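조직 모형 봉합 연습: 바늘 잡기와 실 당기기

이 글은 Filora 술기 실습실에서 기본 봉합을 처음 연습하는 사람을 위한 안내이다. 매듭은 다루지 않고, 바늘을 조직에 통과시켜 실을 정리하는 단계까지만 적는다.

준비
실은 21cm로 자른다. 짧으면 매듭 단계에서 잡을 곳이 없고, 길면 시야 안에서 엉킨다. 바늘은 휘어진 부분이 상하지 않았는지 먼저 확인한다.

1. 바늘 잡기
바늘의 굽은 면을 따라 끝에서 3분의 2쯤 되는 곳을 집게 끝으로 문다. 바늘과 집게는 직각에 가깝게 둔다. 바늘 끝을 직접 물면 날이 무뎌지므로 피한다.

2. 조직 통과
바늘 끝을 조직 면에 수직으로 대고 손목을 돌려 곡선대로 밀어 넣는다. 직선으로 밀면 구멍이 넓어진다. 다른 쪽 기구는 실을 가볍게 잡아 바늘 길에서 비켜 둔다.

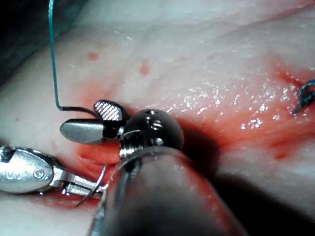 왼쪽 기구가 휜 바늘을 물고 있고, 녹색 실은 가운데 집게 쪽으로 꺾여 내려온다.

3. 실 당기기
바늘이 완전히 빠져나오면 실을 조직 면과 나란한 방향으로 천천히 당긴다. 위로 들어 올리면 조직이 찢어지기 쉽다. 남은 꼬리는 4cm로 맞춘다.

4. 좁은 틈에서 작업하기
양쪽 조직 사이가 좁을 때는 집게를 다문 채로 넣고, 안에서 필요한 만큼만 벌린다. 관절 부분이 조직 면을 누르지 않는지 수시로 본다. 시야가 가려지면 기구를 조금 뒤로 뺀 다음 다시 들어간다.

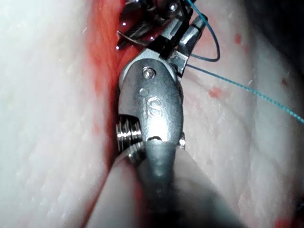
옅은 색 조직 면 사이의 좁은 틈에 들어간 기구 관절부.

자주 나오는 실수
- 바늘을 너무 뒤쪽에서 물어 통과 중에 바늘이 돌아간다.
- 실을 한 번에 세게 당겨 꼬리까지 빠진다.
- 양쪽 가장자리에서 바늘이 들어간 깊이가 서로 다르다.

같은 조직 면에서 100회를 채운 뒤 매듭 연습으로 넘어간다. 연습이 끝나면 바늘은 반드시 전용 수거통에 버린다.

작성: Branislav Malý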